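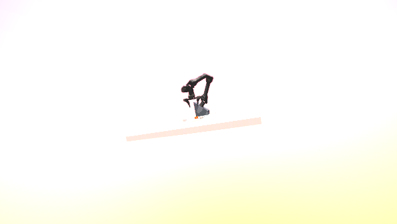

Black robot arm, grey base. Computer render.

Notes on the Ladel 12 V recall, as the notice leaves out most of the useful detail. Thread.

Ollach has recalled 249 Ladel electric vans over discharge of the low-voltage battery when parked. The notice is dated 15th May. The traction pack isn't affected and neither is charging hardware. The defect is entirely on the 12 V side.

For anyone new to EVs: yes, there is still a 12 V battery. It runs the locks, the control modules, the lights and the coils that close the main contactors. With the 12 V flat, the contactors can't close and the van is dead, whatever the state of charge of the big pack underneath.

On the Ladel it is a 64 Ah lead-acid unit under the passenger footwell. While the van is driving or plugged in, a DC-DC converter charges it from the traction pack. With the van parked and unplugged, the converter is off and the 12 V battery carries all the standing load by itself.

Design standing load, from the service manual, is 20 mA. Divide that into the nominal capacity and you get a bit over four months to completely flat. You don't get to use all of that and lead-acid self-discharges as well, so call the design intent several weeks of parking without trouble. Perfectly ordinary.

The fault case is different. If the body network doesn't go to sleep, the gateway, body controller, instrument cluster and both door modules stay powered, along with a coolant pump relay that has no reason to be closed. Total draw in that state is 5 A.

Same arithmetic: just under thirteen hours. Park at the end of an afternoon shift, come back in the morning, no unlock, no dash, no start.

What keeps the network awake is the telematics unit, supplied by Løken. It sits on the body CAN and is allowed to request wake-up for remote preheat and charge scheduling. When it loses its cellular registration it retries, and in the affected firmware every retry is sent with the wake flag set.

The network needs a quiet period before the modules shut down. The retry interval is shorter than the quiet period. So the modules never get there. Two timers, each reasonable by itself, specified in different documents.

That explains why it went undetected for so long. Vans parked outdoors with decent coverage register first go and sleep normally. Vans parked in an underground bay or a steel-framed shed don't.
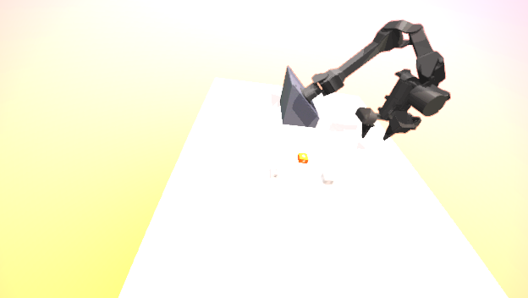
It also explains why the failures bunch by depot and not by build date. The Pramcombe depot parks on a basement level and had repeated flat batteries from March onward. Batteries were replaced under warranty, tested fine on the bench, and the replacements went flat too.

Swapping the battery was a fair first guess. A lead-acid battery that has been deeply discharged a few times really is damaged, so by the time a workshop sees the van, the battery often does fail its test. The test result is true and it still isn't the cause.

If you want to check a van yourself, use a DC clamp meter that reads properly at low current, on the negative lead. Don't pull the terminal to put an ammeter in series. Disconnecting resets the telematics unit, it re-registers from cold, and you may lose the fault you were looking for.

Latch the driver's door with a screwdriver so the body controller thinks it is closed. Lock from the fob. Put the fob well away from the van, since the proximity receiver will wake modules too. Then leave it alone for the whole sleep period given in the manual before reading anything.

A healthy van steps down in stages as modules drop off. An affected van steps down once, when the interior lighting times out, and then stays put. You need to do this where the signal is poor. Testing in the workshop yard tells you nothing if the yard has full coverage.

The remedy is a firmware update in two parts. Telematics: retries no longer carry the wake flag, and the interval lengthens after each failed attempt. Gateway: it now ignores wake requests from that node after a set number without a matching remote command.

The second part matters more, in my view. The first fixes this particular bug. The second means the gateway no longer trusts a single node to hold the whole bus up indefinitely, whatever that node's firmware is doing. I'd have expected that in the original network management spec.

What the update doesn't add is any automatic top-up. Plenty of EVs will wake the DC-DC converter when 12 V drops below a threshold, take a small amount from the traction pack and go back to sleep. The Ladel hardware looks capable of it. The converter has a wake line and the gateway already monitors battery voltage.

Ollach may have a reason for leaving it out. Closing the contactors unattended has safety requirements attached, isolation monitoring in particular, and a function like that needs its own validation. It isn't something you'd slip into a recall patch. I would still like to see it on the next model year.

The update can't go over the air. The gateway part needs a wired flash with a supported 12 V supply, so every van has to visit a workshop. Ask for the battery to be load-tested after the flash and not before, and ask for the result in writing. The notice covers replacement of damaged batteries but the workshop has to record the failure.

Interim measures, if your booking is a way off. Leaving the van plugged in works, provided the charger keeps the session open after the traction pack is full. Some depot chargers close the session to balance load between bays, and then the converter shuts off with it. Check the charger log for this, as the cable being in the socket proves nothing.

Pulling the telematics fuse also works. You lose remote preheat, scheduled charging and location reporting. The van will log a communication fault and show an amber message at start-up, which clears by itself once the fuse is back in and the unit has registered.

A jump pack on the 12 V will get a flat van going. Use the marked posts under the bonnet, don't go straight onto the battery. Once the contactors close, the converter takes over. Leave it in ready mode for a good while before driving, and don't use a Ladel to jump another vehicle, because the converter isn't rated for cranking current.

Question in my replies about the long-wheelbase version: same telematics unit, different gateway part number, not in the recall population. I haven't measured one. If you run them out of a basement and can put a clamp on the negative lead, I'd be interested in the settled figure, with the gateway software version off the label.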